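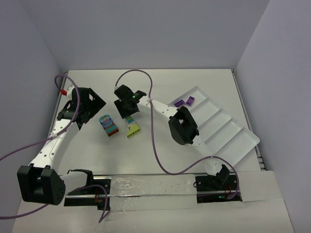
Two-arm cell, fixed camera view, with bricks and sorting tray.

Kakell Brick Sorting Demonstrations

Summary

Kakell is a set of teleoperated demonstrations for two-arm manipulation. It was recorded in the Birkthorpe lab by Jayanthi Nair and Thirumalai Chowdary. The purpose is to train and test policies which take small toy brick stacks apart and put the pieces in a tray by color. Please read the known problems before you train on it.

Contents

The release has 67 episodes. One episode is one file, with the camera video, the joint positions of both arms, the gripper opening and a short text instruction. All streams are aligned to the camera time. We hold out 19 episodes for testing, and we ask you to keep this split so that results can be compared.

Setup

Both arms work over one white tabletop inside a small enclosure with plain walls. The tray has five parallel compartments, and only one color family goes in each. The purple family includes the dark and the light shades — we do not separate them. The operator may turn the tray to any angle before recording starts, so a policy should not learn one fixed place for it.

Episode rules

An episode starts when the operator presses the pedal and ends when both grippers are open and away from the tray. One episode takes about 4 minutes. If a brick falls off the table, the episode is kept and the label is set to "failed". Pauses of the operator are not removed.

Known problems

The cables of the arms move through the camera view and can cover a brick or part of the tray for many frames.
The wrist of the right arm often hides the nearest corner of the tray.
Teal and light blue were confused in 2 instruction texts. We will correct this in the next version — the video and joint data are not affected.

Loading

Use the reader from the Appiah package, version 2 or newer. Older versions read the gripper values with the wrong sign.

Contact

For questions about the recordings write to Jayanthi Nair. For the file format and the reader, write to Thirumalai Chowdary.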